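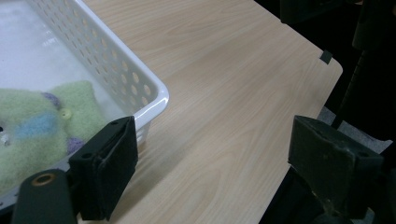 A green soft toy in a white basket, Drovton Toy Library

21st November

I'd been told to come to the side door, so of course I went to the front, and stood there for a good five minutes knocking on what is now the dentist's. The Drovton Toy Library is round the back, down a slope, next to the bins, and once you've found it you wonder how you ever missed it because the noise comes out to meet you. A small boy was going up and down the slope on a wooden truck when I arrived. His mum was holding the door with one foot and a coffee with one hand, and she waved me in with her elbow.

The woman I'd come to see was on the floor under a table looking for the battery cover of a toy till. She doesn't want her name in this, which we'd agreed on the phone. "People round here know who I am and the rest don't need to," she said, and then she came out from under the table with the battery cover and a raisin, and put the kettle on.

I should say that I never used a toy library myself. My two are nearly grown up and I had only the vaguest idea that such places existed, so I asked her to start from the beginning.

"It's a library," she said. "With toys. That's it, that's the whole talk." She has given the whole talk to a lot of people, though, and once she'd poured the tea she gave me the longer one. Families join for the year, they get a card, and they can take out three things at a time for three weeks. You can renew if the next family isn't waiting. The big stuff (slides, ride-ons, the play kitchen that takes two adults to lift) has its own list in a red exercise book, and the red exercise book is the nearest thing they have to a political issue.

"We had a woman in tears over the ball pit," she said. "It was her daughter's birthday and she'd had it booked since May and somebody kept it over. I drove round there myself and got it. I'm not proud of how I was on that doorstep, but she had her ball pit."

She started coming as a parent. She'd moved to Drovton from Skenumham with a baby and a toddler, didn't know anyone, and saw a card in the window of the launderette. In those days the library was two cupboards in the Scout hut and you had to put everything away again at the end of each session. "I came in for a shape sorter and stayed for a conversation," she told me. "I hadn't talked to a grown-up for days, apart from my husband, and he doesn't count after six o'clock."

When the woman who ran it then moved away, the keys were more or less put in her hand. That was eight years ago. She'd been doing the accounts for a tile firm before she had the children, and the first thing she did was make a proper catalogue, because up to then it had all been in someone's head and that head had gone to live in Wales. The catalogue had 516 things in it when I visited. She turned the laptop round to show me, and I got rather lost in it. Every item has a number, a photograph and a note, and the notes are wonderful. "Drum, loud." "Drum, VERY loud, warn grandparents." "Farm, no pig." "Train set B, do not mix with train set A, they look the same, they are not the same."

I asked what happened to the pig.

"Everyone's had a theory about the pig," she said. "I've had three pigs posted to me. They're all the wrong size."

We had to stop there for a bit because a grandad had come in to return a marble run and wanted to explain at some length why it was a marble short. She listened to all of it, nodding. Then she reached into a jam jar on the shelf behind her without looking and dropped a new marble in the box. There is no fine for missing bits. There used to be one, ages ago, and she got rid of it in her first month.

"What was happening was, people would lose a piece and then be too embarrassed to come back," she said. "So you'd lost the piece and the toy and the family as well. For the sake of 50p! Now I just say, things get lost, put it in the bag with a note. And we get nearly everything back. The notes are very funny, I keep them."

She does keep them, in a biscuit tin. I was allowed to read some. One said only "dog", and another, in felt tip, said "sorry about the smell".

That brought us on to cleaning, and I'd been told by a friend who borrows from her that I must ask about cleaning. There was a sort of brightening when I did. Hard plastic gets washed in warm soapy water, rinsed, and left on the rack overnight. Wood gets a damp cloth and is never, ever soaked - she has seen a very nice set of building blocks go furry. Puzzles are done with a barely wet sponge, piece by piece, while listening to the radio. Soft toys were the big argument. For years the library wouldn't have them at all.

"The rule was no fabric," she said. "I inherited it and I sort of went along with it. And then I thought, hang on, I wash my own kids' things. I've got a machine. The dressing-up clothes were fabric, nobody had ever said a word about those." So soft toys came in on trial, and they've stayed. They go through on a gentle wash in a pillowcase with the top tied up, then they dry flat, and she squeezes each one in the middle before it goes back out, to check it's dry all the way through. If it isn't right in the middle it stays behind for another day. She also gives the eyes and noses a hard tug. Anything that moves at all gets snipped off and stitched over.

There's a limit on them, all the same. Soft toys breed, she says. People are very generous with them and she has had to learn to say no, which she finds horrible. "They come with a bin bag and a lump in their throat. It's their child's whole babyhood in that bag and I'm standing there saying we're full up." What she does now is offer to choose one. The family gets to tell her its name, and the name goes in the catalogue. It seems to help. It helped me, just hearing about it, and I went home and looked at the top of my own wardrobe.

I asked her where the money comes from and she pulled a face and got the biscuits out. There are 167 families on the books, and what they pay covers the rent and not a lot else. The town council gives them something, on and off. The rest is jumble sales, a quiz, and Ferraro, the ice cream place on the corner, who put a tin on their counter one summer and have never taken it away. "They've been so good to us. I feel I have to eat a lot of ice cream in return," she said, "and I've been very faithful about that."

The biggest single lump they ever had was £1000, from a lady in Hirkstead who had never set foot in the place. She'd read a few lines about it in a parish magazine. It bought the shelving, and a good many of the things for children who need something a bit different: switches with big buttons, weighted lap cushions, a tent with lights in it. Those are the things I hadn't thought about at all before I came. Some of them cost a shocking amount in the shops, and a child might love one or might not look at it twice, and you can't know until it's in your front room.

"That's what I'd say it's for, if you made me pick," she said. "You get to be wrong. You take the lovely expensive thing home and your child plays with the bag. Fine! Bring it back, take something else."

I wondered whether children minded giving things back. I'd have thought there would be scenes. She said there are, at first, mostly at two and a half, and that you learn to have the next thing in your hand before you take the last one away. By four they're very matter-of-fact about it. Her own daughter used to say goodbye to each toy at the door and tell it to be good. Her son never gave any of it a backward glance, except for one digger, which he had out so many times that she finally bought the same one for him at Christmas. He played with it twice. It wasn't the library's digger.

What does she find hard? She thought about this for longer than anything else I'd asked. Stairs, she said, to begin with - there's a storeroom up a flight of them and her knees have opinions. Phone calls about overdue things. And the families who stop coming, where she doesn't know if they've moved or if something's gone wrong. She used to ring. Now she sends a card with a picture of a train on it, saying we've got some new bits in, come and see us. "Most of them do come back," she said. "One came back after two years with twins."

She'd like a room with a window. She'd like a second laptop and a ramp that doesn't ice over. She has her eye on a bigger place near the station at Skenumham, for a second branch, though when I asked her more about it she went quiet and offered me another biscuit, so I'll have to go back and find out.

By then it was getting on for closing. The boy with the truck had been talked out of it and was leaving with a xylophone, and his mother was mouthing "no" at the woman I'd come to see, who was stamping the card anyway. I asked if I could take the number for a jigsaw I'd spotted, a map of the world, and she told me I'd have to join first.

So I've joined. It's due back in three weeks and I'm already missing a bit of Peru.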